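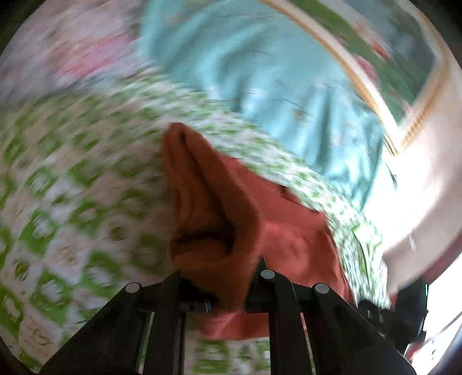 Santino Orellana says knits should never be folded at all, that you roll them and stand them in the drawer, and that anyone still teaching the flat fold hasn't owned a good sweater. He wrote that in the margin of last week's handout and I promised to take it up.

Household Textiles, Session 3
Folding knitwear on a bed
Room 306

I don't buy the rolling argument, at least as a rule. Rolling saves space in a suitcase. In a drawer, a rolled knit sits with its outer layer stretched over the inner ones, and the ribbing takes the strain. Try it with something heavy and look at the hem a month later. If yours comes out fine, bring it in and I'll change the notes.

The "one pinch" method (lift at the middle, shake, drop, fold whatever lands) is the other favorite from the videos. It works on T-shirts. With a knit the weight hangs off a single point, the layers slide over each other, and you have to lay the thing out again anyway. I would like to see anybody do it 2 times running with the same result.

So, spread first.

1. Clear a patch of the bed bigger than the garment. Pull the sheet tight. Wrinkles underneath will pass for wrinkles on top, and a busy print makes this worse.

2. Put the garment down and open it from the edges. Push outward with flat hands. Don't tug the corners.

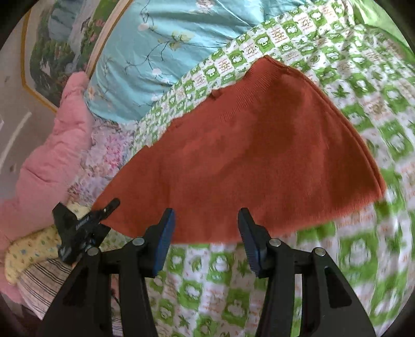

3. Find the ribbed part before you do anything else. Ribbing tells you which end you're dealing with, or at least narrows it down. Cuffs, hem and neck can all be ribbed, so check.

4. Run a hand down each side. Doubled edges should lie one on top of the other. Where the edge puckers or curls up, there is usually a layer caught underneath. Slide a hand in and free it.

5. Fold the sides in, then bring the bottom up. Thirds or halves, depending on your drawer. The books insist on thirds. I have never found a reason given.

On folding boards: the Tonari sheet says a board is "essential for even edges." A board is fine for a shop display. At home it's one more thing to store, and a magazine does the job.

On color: a plain garment on a patterned sheet is easy to find but hard to judge for straightness. Use a seam as your guide, and ignore the squares on the sheet, which move when the cloth does.

For next time: fold one knit flat and roll another of similar weight, leave both in the same drawer, and write down what you see when you take them out. Santino's notes are on page 61 of the reader if you want his side of it.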